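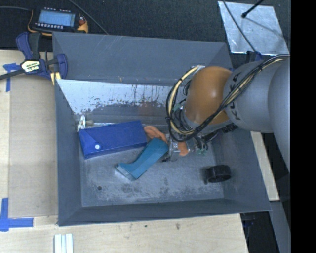
카라스코, 5월 10일

카라스코 기록유산재단 고문서 판독 및 목록화 사업 참여자 모집 공고

카라스코 기록유산재단은 재단 산하 바토바노 문서관이 소장한 근세 공증문서와 수도원 회계장부의 정리 사업을 수행함에 있어, 이에 참여할 판독 연구원과 시민 판독단을 다음과 같이 모집합니다. 관심 있는 분들의 많은 지원을 바랍니다.

1. 사업 개요

바토바노 문서관은 옛 바토바노 교구와 그 관할 아래 있던 수도원, 구빈원, 직인조합에서 생산된 문서를 보존하고 있습니다. 이번 사업의 대상은 그중 공증인 문서군에 속하는 등록부 153책과 인드스카 수도원 회계장부 88책입니다. 두 문서군은 이관 당시 작성된 간략한 인수목록 외에는 검색 도구가 없어, 열람자가 원하는 문서를 찾으려면 책 전체를 넘겨 보아야 하는 실정입니다.

공증인 등록부에는 토지 매매, 혼인 지참재산 약정, 도제 계약, 유언, 선박 지분 양도 등에 관한 증서가 작성 순서대로 필사되어 있습니다. 회계장부에는 수도원 소유 농지의 소작료 수납, 양모와 밀랍의 구입, 예배당 수리비, 순례자 접대 비용 등이 기재되어 있습니다. 일부 장부는 제본 순서가 뒤바뀌어 있거나 낱장이 다른 책에 섞여 있으므로, 판독과 함께 원래의 질서를 복원하는 작업이 병행됩니다.

본 사업은 문서 단위의 기술목록을 작성하고, 선정된 책의 전문을 판독하여 공개하는 것을 목적으로 합니다. 결과물은 재단의 기록정보 시스템인 켄딜렐에 등록되며, 일반 이용자와 연구자에게 무료로 제공됩니다.

사업 책임자는 바토바노 문서관 문서정리부장 베고냐 오르투뇨이며, 고문서학 자문은 세베리노 아로요가 담당합니다.

2. 모집 분야 및 인원

가. 판독 연구원: 2명
공증인 문서 담당 1명, 회계장부 담당 1명을 각각 선발합니다. 전일제 계약직으로 근무합니다.

나. 시민 판독단: 10명
판독 연구원의 지도를 받아 지정된 분량을 판독하고 초벌 목록을 작성합니다. 고용계약에 의하지 않는 참여 활동이며, 소정의 활동비를 지급합니다.

두 분야에 동시에 지원할 수 없습니다. 다만 판독 연구원 전형에서 선발되지 않은 지원자가 희망하는 경우, 지원서의 해당 항목에 표시하면 시민 판독단 전형의 대상자로 전환합니다.

3. 담당 업무

가. 판독 연구원
담당 문서군의 문서 단위 기술목록 작성
선정된 책의 전문 판독 및 교열
인명, 지명, 직업명 전거 데이터 작성
낱장의 원소속 확인 및 제본 순서에 관한 조사서 작성
시민 판독단 지도와 판독 결과 검수
반기별 사업 보고서 작성
그 밖에 사업 책임자가 정하는 관련 업무

나. 시민 판독단
디지털 사본에 의한 문서 판독
증서의 종류, 작성일, 당사자, 작성지의 초벌 기재
월례 판독 모임 참석
판독이 어려운 글자와 약어의 기록 및 보고

시민 판독단의 활동은 디지털 사본으로 진행하는 것을 원칙으로 합니다. 원본의 확인이 필요한 때에는 판독 연구원이 이를 담당하며, 참여자가 원본을 직접 다루는 것은 월례 모임 중 직원이 동석한 경우에 한하여 허용합니다.

4. 지원 자격

가. 판독 연구원
다음 각 항을 모두 충족하여야 합니다.
역사학, 기록학, 고문서학, 문헌학 또는 이에 준하는 분야의 석사학위 소지자
근세 라틴어 및 카스티야어 필사본의 판독 능력을 갖춘 자
한국어로 목록과 보고서를 작성할 수 있는 자
현지 체류와 근로에 결격 사유가 없거나, 임용일 전까지 필요한 허가를 받을 수 있는 자

다음에 해당하는 지원자는 서류 심사에서 우대합니다.
공증문서 또는 수도원 문서를 이용한 학위논문이나 학술논문을 발표한 자
국제표준에 따른 기록물 기술 업무를 수행한 경력이 있는 자
회계장부 담당에 지원하는 경우, 근세 화폐와 도량형의 환산에 관한 지식을 갖춘 자

나. 시민 판독단
만 18세 이상으로서 사업 기간 동안 지속적으로 참여할 수 있는 분이면 학력과 전공에 관계없이 지원할 수 있습니다. 라틴어 지식은 요구하지 않으나, 카스티야어 문장을 읽고 이해할 수 있어야 합니다. 고문서 판독 경험이 없는 참여자를 위하여 별도의 입문 교육을 실시합니다.

한국어권 연구자와 동포 독자를 위한 한국어 해제 작성이 본 사업에 포함되어 있으므로, 두 분야 모두 한국어 사용 능력을 필요로 합니다.

5. 근무 및 활동 조건

판독 연구원의 근무지는 카라스코 소재 바토바노 문서관입니다. 근무 개시는 9월이며, 계약 기간은 2년입니다. 보수는 재단 연구직 보수 규정에 따라 학위와 경력을 고려하여 책정합니다. 사회보험 가입과 연차휴가는 관계 법령과 재단 규정에 따릅니다. 타 지역에서 이주하는 경우 이주비 일부를 지원하며, 지원 범위는 계약 체결 시 개별적으로 안내합니다.

시민 판독단은 자택 또는 문서관 열람실에서 활동할 수 있습니다. 월례 모임은 문서관 세미나실에서 개최하며, 원거리 거주자는 화상으로 참석할 수 있습니다. 활동비는 검수를 마친 분량을 기준으로 분기마다 지급합니다. 참여자 전원에게 켄딜렐의 판독용 계정과 약어 편람을 제공하고, 활동을 마친 분에게는 참여 증명서를 발급합니다.

6. 입문 교육

시민 판독단으로 선발된 분은 활동 개시 전에 세베리노 아로요가 진행하는 입문 교육을 이수하여야 합니다. 교육에서는 공증인 서체의 특징, 자주 쓰이는 약어와 정형 문구, 날짜 표기 방식, 증서의 구성, 판독문 작성 원칙을 다룹니다. 판독문은 원문의 철자를 유지하고, 풀어 쓴 약어와 보충한 글자를 구별하여 표시하는 방식을 따릅니다. 기존에 다른 기관의 판독 사업에 참여한 분도 표기 원칙의 통일을 위하여 해당 과정에는 반드시 참석하여야 합니다.

7. 제출 서류

가. 판독 연구원
지원서(재단 소정 양식)
이력서 및 연구업적 목록
학위증명서 사본
직무수행계획서
대표 논문 또는 판독문 1편
추천인 2명의 성명과 연락처

나. 시민 판독단
지원서(재단 소정 양식)
지원 동기와 참여 가능 시간을 기재한 소개서

지원서 양식은 문서관 안내실에서 배부하며, 재단 누리집의 채용 및 참여 게시판에서도 내려받을 수 있습니다. 제출 서류는 한국어 또는 카스티야어로 작성합니다. 학위증명서가 그 밖의 언어로 발급된 경우에는 번역문을 첨부하여야 합니다.

8. 전형 절차

판독 연구원은 서류 심사, 판독 시험, 면접의 순으로 선발합니다. 판독 시험에서는 지원 분야의 문서 사본을 제시하며, 전문 판독과 문서 단위 목록 작성을 평가합니다. 사전류의 지참은 허용하나 전자기기는 사용할 수 없습니다. 면접은 사업 책임자를 포함한 심사위원이 진행하며, 원거리 거주자에 대하여는 화상 면접을 실시할 수 있습니다.

시민 판독단은 서류 심사와 간단한 면담을 거쳐 선발합니다. 면담에서 판독 능력을 시험하지는 않습니다.

각 단계의 결과는 지원자에게 전자우편으로 개별 통지합니다. 적격자가 없는 경우 해당 분야의 선발을 보류하고 다시 공고할 수 있습니다.

9. 저작권 및 성과의 이용

판독문과 목록에는 작성자와 검수자의 성명을 함께 표시합니다. 성명 공개를 원하지 않는 시민 판독단 참여자는 필명을 사용하거나 표시를 생략하도록 요청할 수 있습니다. 참여자는 본인이 작성한 판독문을 학술 목적으로 자유롭게 이용할 수 있으며, 이 경우 소장기관명과 문서 번호를 명기하여야 합니다. 공개 전의 디지털 사본을 제삼자에게 제공하거나 게시하는 행위는 금지됩니다.

10. 유의 사항

제출된 서류의 기재 사항이 사실과 다른 것으로 확인될 경우 선발을 취소할 수 있습니다. 수집된 개인정보는 전형 목적으로만 이용하며, 선발되지 않은 지원자의 서류는 전형 종료 후 재단의 기록물 관리 규정에 따라 폐기합니다. 원본 반환을 원하는 서류가 있는 경우 제출 시 그 뜻을 서면으로 밝혀 주시기 바랍니다.

장애가 있는 지원자는 판독 시험과 면접에 필요한 편의를 지원서에 기재하여 요청할 수 있습니다. 문서관 열람실과 세미나실에는 승강기로 출입할 수 있습니다.

11. 접수 및 문의

서류는 바토바노 문서관 문서정리부에 직접 제출하거나 등기우편으로 송부하여 주시기 바랍니다. 봉투 겉면에는 지원 분야를 기재하여야 합니다. 접수 마감일과 세부 전형 일정은 지원서 양식 첫 면에 기재되어 있습니다. 우편 접수의 경우 마감일까지 도착한 서류에 한하여 유효합니다.

대상 문서군의 인수목록과 견본 사본은 문서관 열람실에서 열람할 수 있습니다. 사업 내용에 관한 문의는 문서정리부에서, 계약과 보수에 관한 문의는 재단 총무부에서 받습니다.

카라스코 기록유산재단
바토바노 문서관 문서정리부장 베고냐 오르투뇨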